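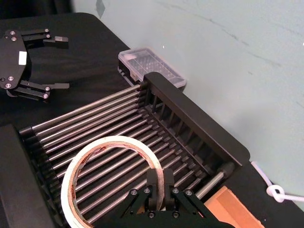

Millance Community Help
Home and Shared Spaces > Storage and Tidying

Using a dish rack to keep a shared work table in order

Posted by Soudabeh Babaei, Nov 11, 2018

I am writing on behalf of the activity room at the Oyelaran Neighbourhood Centre, where I have been responsible for the work tables since September. The room is used by several groups during the week, and each group has its own habits when it comes to putting things away. We are seeking advice on a small matter that has taken up more of our meetings than it should.

A black dish-drying rack with steel rods was handed on to us when the kitchen on the lower floor was refitted. The kitchen no longer requires it, and it was agreed that the rack could stay on the main work table as a place to put things. On the same table we keep a clear plastic case with a compartment lid for small items, a shallow cardboard tray with no lid, and a roll of masking tape. The tape is the item most often used and most often missing.

The current practice is to lay the tape flat across the rods when it is not in use. Some members find this satisfactory. Others have pointed out that the tape takes up a good part of the rack when it is lying down, and that the rack was made for things to stand in. There has also been a proposal to do away with the rack altogether and to put everything in the cardboard tray.

We would be grateful for guidance on the following points.

Should a roll of masking tape be stored flat or on its edge, and does it make any difference to the tape?

Is a dish rack a reasonable thing to keep on a work table, or does it simply collect dust and odds and ends?

Where should the open tray sit in relation to the rack, given that people approach the table from the long side?

The table is covered with a black cloth for some sessions and we would prefer an arrangement that does not have to be taken apart each time the cloth is changed. We have no budget for new storage at present. Any suggestions that make use of the items already in the room would be preferred.

Thank you in advance for your assistance.

Roman Dudek

Flat. Tape stored on its edge can go out of round if something leans on it, and it rolls off the table. The rack is fine. Wipe it now and then.

Mihret Wako

Thank you for setting out the matter in such detail. I look after the supply room at Tirura Hall, and we went through a very similar exercise when our own tables were rearranged. I will take your points in a different order, as the position of the tray affects the rest.

The tray should be placed directly against the side of the rack, with no gap. Where a gap is left, it fills up with pencils, offcuts and bits of paper, and it must then be cleared by hand. If the two are pushed together they can be treated as a single station, and a person tidying up has one place to look. We settled on the right-hand side for the tray. A group with several left-handed members may wish to try the other side first.

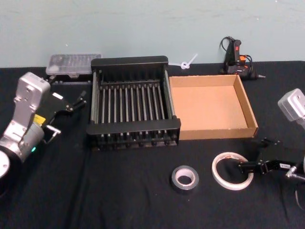
The tray itself should be left empty at the end of every session. I would ask you to consider this even if nothing else in my reply is adopted. An open tray is a holding place for things in use during the session, and once items are allowed to stay in it overnight it becomes a second drawer without a front. At Tirura Hall the person closing the room returns the contents to their proper places and leaves the tray bare for the next group. It takes 2 minutes on an ordinary evening.

The case with the compartments belongs behind the rack, towards the wall. It is opened less often than the tape is reached for, and a clear case can be checked without moving it. Please keep the lid closed between uses. We lost a good number of drawing pins to a lid that had been left up, and several of them were later found in the cloth.

As to the masking tape, flat storage is the usual advice and I would follow it. The edges of the roll are slightly tacky and will pick up lint from a cloth, so the rods are a better resting place than the table covering. Tape that has gathered fluff along its edge tends to tear crookedly when it is pulled. I would also suggest that the loose end be folded under by a small amount before the roll is put down. New members spend a surprising amount of time looking for the end of the tape with a fingernail.

Masking tape does not keep for ever. It should be stored away from windows and heaters, and a roll that has become brittle or leaves its glue behind should be replaced. We buy ours in small numbers for this reason and keep only one roll on each table. The spare rolls stay in the cupboard, stacked flat in a closed box.

With regard to the rack, I consider it a reasonable thing to keep. Its usefulness depends on what you stand in it. The following have worked well in ours:

Cutting mats of the smaller size, up to 300 mm on the long side
Stiff card and mounting board
Clipboards
Thin picture frames waiting for backing

Loose paper does not do well. It bends over and slides down between the rods, and we have stopped trying. Scissors should not be kept in a rack of this kind under any circumstances, as the points can come through at the level of a child's hand.

If the rack was in regular kitchen service it would be wise to wash it before it is used for paper goods. Warm water and ordinary dish liquid are sufficient. Dry each rod with a cloth and allow the rack to stand overnight in a warm room before anything made of card is placed in it. The ends of the rods should be checked at the same time. Any end that is rough to the touch can be covered with a short piece of tape.

Finally, on the matter of the cloth. Our practice is to lift the tray and the case to a chair, lift the rack with both hands, change the cloth, and put them back in the reverse order. I understand the wish to avoid this, but crumbs and thread gather under a rack, and lifting it ensures the table is properly cleaned. A sheet of card under the rack will help it sit evenly if your cloth tends to bunch.

Afshin Farahani

I would like to add to the above and to differ on one point.

The rack at the Povholm library workroom was removed after a trial and I was in favour of its removal. The reasons were that it stood in the middle of the table and people on opposite sides could not pass things to each other without reaching over it. If your table is used from both sides, the rack should go at one end. If it stands against a wall, as many do, this will not apply.

I also believe that a cardboard tray should be regarded as temporary. Ours lasted 8 weeks before the corners gave way. It can be made to last longer by running masking tape along the outside of each corner and across the underside. Please do this while the tray is new, as tape does not hold well on card that has gone soft. A tray that has been wet should be put out for recycling.

On the question of labels, we found that a strip of masking tape with the name of the item written on it, placed on the table edge where the item lives, did more for tidiness than any container. The strips should be renewed every few months. If they are left too long they are difficult to remove from a painted or varnished surface. They should not be put on cloth.

I do not agree that only one roll of tape should be left out. With around 70 people using the room in a week, a single roll was always at the wrong end of the table.

Soudabeh Babaei

I thank all those who replied. The advice has been passed to the groups concerned. Our table stands with its back to the wall, so the rack will stay where it is for the time being, with the tray beside it on the right and the case behind. The tape will continue to be laid flat on the rods. The rack has been washed since I wrote.

The question of a second roll has been held over to our next meeting. If any reader has found a dependable way to remove old tape glue from a black cloth, I would be glad to hear of it under this heading or in the Laundry section.

Mihret Wako

For the cloth, place it in a plastic bag in the freezer for several hours and scrape the glue off with the edge of an old plastic card. What is left will usually come away with a little eucalyptus oil on a clean rag, tested first on a corner. Wash the cloth separately afterwards.

Related topics in Storage and Tidying
Keeping small fixings in compartment boxes
Care of table coverings in shared rooms
What may be kept on a window sill
Passing on kitchen goods to other groups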